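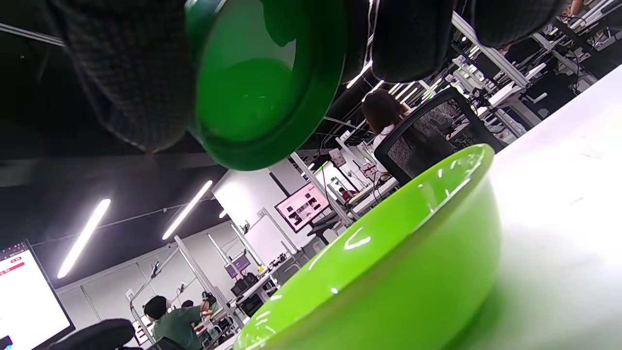

A dropped bowl is a fault. Write it down

Quick one, because I said I'd have this up by Friday and it's nearly that.

We had a gripper failure at Larnwood in May and I'm still cross about it. Not at the gripper. At the log.

What happened. The arm was doing tableware, bowls and cups off a table and into a rack. Boring work, the sort you stop watching after lunch. The pads on one side had started to slip. Slow at first. A bowl would turn a little in the fingers on the way up, then get put down crooked, then get picked up again and put down right. The software counted that as a success. Bowl in rack, tick.

It went on like that for 900 picks. Then a bowl came out of the fingers at full reach, hit the edge of the table and went across the walkway at shin height. No one hurt. Plastic bowl, empty walkway, ten past four. Had it been one of the heavy stoneware ones we run in the mornings I'd be writing something else.

So we pulled the records, and there were 80 retries in them. Eighty times the thing had half lost its grip and had another go. Not one was marked as a fault. They were marked "recovered". I hate that word now.

My argument, and I know people at Halliron will disagree because they've already told me so: a retry is a fault. If the object moves in the hand when it was not supposed to move, the hand has failed, and it doesn't matter that it got away with it. We wouldn't let a forklift driver half drop a pallet and carry on without a word. Well, some places would. They shouldn't.

The case against, as put to me over a bad line: if you log every slip you drown. Smooth rounded things slip. Glossy bowls slip. A rim is a rotten thing to hold, it's thin, it's curved, and a bit of dust on the pad changes everything. You'd have alarms all day and people would switch them off, and then you're worse off than before.

Fair. I've been on a site where they taped over the buzzer. But I didn't say alarm. I said log. Count them and look at the count. If Monday has 5 and the week after has 40, somebody goes and puts a thumb on the pads. It takes two minutes. We did in the end put a thumb on the pads at Larnwood and one of them was polished like a spoon. Anyone could of felt it.

The other thing that gets me is where these machines are taught. Mostly people doing the job with a gripper in their hand, at an ordinary table, in a room full of other people at their desks. Nothing wrong with that, I've done plenty of it, my wrist still knows. But you learn a lot in your own hand that never gets to the recording. You feel the bowl start to go and you squeeze. You don't think about it. The squeeze goes in as part of the movement and the reason for it doesn't go in anywhere. Then the arm gets the movement and not the feeling, and everyone's suprised when it lifts a slipping bowl with perfect confidence.

So say it out loud. Press a key, shout, scribble on a pad, whatever. "Slipped there." And keep those takes. The tidy ones get kept and the messy ones go in the bin, which is backwards if what you want is a machine that knows when it's in trouble. Pomham keep theirs in a separate folder and that's better than nothing, though I've yet to see anyone open the folder.

Dalsgaard went the other way and bought new pads. Softer, dearer. Good pads, too. They'll wear as well. Same wear, later date, and if the log still says recovered then the bowl still ends up in the walkway.

What we've changed so far, for anyone asking. Retries are counted by shift and the number goes on the whiteboard by the door. Pads get checked by hand before the first run. The walkway is shut while the arm is at full reach, and yes, people moan, it's the short way to the kettle. Let them moan.

What we haven't changed is the word on the screen. It still says recovered, because the label lives in a bit of code shared with two other sites and they don't want it touched. I've asked three times. Going to ask again tomorrow, in writing, with the count attached.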